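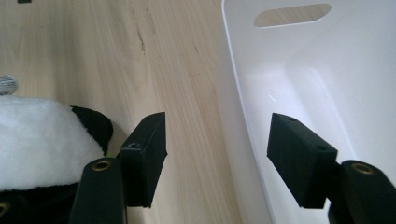 **To:** Ingegerd Fagerlund, Goven Fund
**From:** Maritza Londoño, Trelirberg Play Library
**Re:** One Bin Per Table, second progress report
**Date:** 24 November 2024

Ingegerd,

You asked for plain numbers and a plain opinion. The numbers are short. We have spent $609 of the storage money, all of it on bins and labels. The bins are in use in two places, our own room and the Birkett branch, and 42 families have borrowed toys since the last report. My opinion takes longer, and I should say at the start that I'm less sold on the idea than our application made me sound.

## What we said we would do

The application promised that every sorting table would have one open bin, and that whatever was on the table at the end of a session would go into it before anything else happened. The shelves would come later. The claim was that one obvious place to put things would cut down on missing pieces and stop toys from going home in the wrong bag.

I copied that last sentence from the application. I still can't find where we got it. There was a leaflet from Tinby that said something similar, but Tinby sells storage, so I give it the weight I'd give any catalog.

## What has been done

- White plastic bins bought and placed at both sites. We picked the kind with oval cutouts for handles after people complained about carrying the old lidded boxes.
- Lids left off for good. At Birkett they asked for lids. I said no, and they've stopped asking, though I doubt they've changed their minds.
- The return sheet cut from two pages to one.
- Soft toys and cleaning supplies put on the same table for check-in. More on this below.

Labels are behind. The first batch curled at the corners and I've held off ordering more until I know whether we want them at all. A bin that takes everything doesn't need a label that says "everything."

## The table

Most of my time with this project has gone into one table and what ends up on it. The bin itself behaves. It's light, it wipes down, and the smooth inside means crumbs and fluff show up right away. We keep it near the back edge so there's room to work in front.

The trouble is the mix. A returned soft toy needs a look at its seams, ears and any little extras sewn or stuck on, and then it needs to wait somewhere clean. Wipes need to be within reach the whole time. Put both in the same bin and the wipes end up under the toy. Keep the wipes out and somebody has to remember that they're the exception, and then we're back to having rules on the wall.
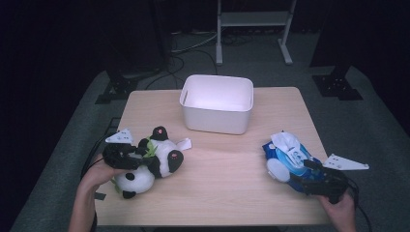
*Sorting table: plush panda on the left, blue pack of wet wipes on the right, bin open at the back.*

The panda is a fair test piece. It has soft fluff, a rounded body that doesn't stack, and a small green leafy piece at the chest that I expect to be the first thing we lose. On paper it counts as one item. I've asked that the leafy piece be written on the return sheet separately, and I know that adds a line to a sheet we just finished shortening.

The tabletop itself is pale wood and has some brownish scuffs on it. I would like to know if these get worse under the new routine. We didn't photograph the tops at either site before the bins arrived, so anything I told you about wear would be a guess. That was my mistake and it should have been in the plan.

## Is it working?

I don't know yet, and I'd be careful with anyone who says they do. Check-in feels quicker. Both sites say so. But we cut the return sheet in the same month that the bins came in, and a shorter sheet alone would explain it. We changed two things together and now can't pull them apart.

Missing pieces are down at our room and up at Birkett. The Birkett increase may just mean they've started writing them down. Before the grant their sheet had a blank where ours had a number, and I read a lot of those blanks as zeros when I put together the application. I would not build an argument on either figure.

What I can say with some confidence:

- People put things in an open bin more readily than in a closed one. I've watched it happen and I was wrong to expect no difference.
- A full bin gets treated as finished work. It gets pushed to the back of the table and the shelving waits for the next session. We didn't have that problem with the old boxes, which were too annoying to leave out.
- The carpet under the tables still collects small parts. A bin on the table does nothing about that.

## What I propose for December

I'd like to run the two sites differently for a month. Birkett goes back to the long sheet and keeps the bins. We keep the short sheet and the bins. If Birkett slows down, the sheet was doing the work, and your money bought us some pleasant plastic. If it doesn't, there's a better case for the next round.

I'd also like to move the wipes out of the bin question completely and give them a fixed spot on the right side of the table. This costs nothing. I'm told it will look untidy.

Please hold the second payment until you've seen the December sheets. We don't need it before then – the only thing on order would be labels, and I've said what I think about those. If Goven's rules mean it has to go out on schedule, let me know and I'll keep it on a separate line so that it can be returned.

The receipts are in the usual folder. One is from the hardware store and has faded, so I wrote the amount on the back in pen.

Maritza Londoño
Trelirberg Play Library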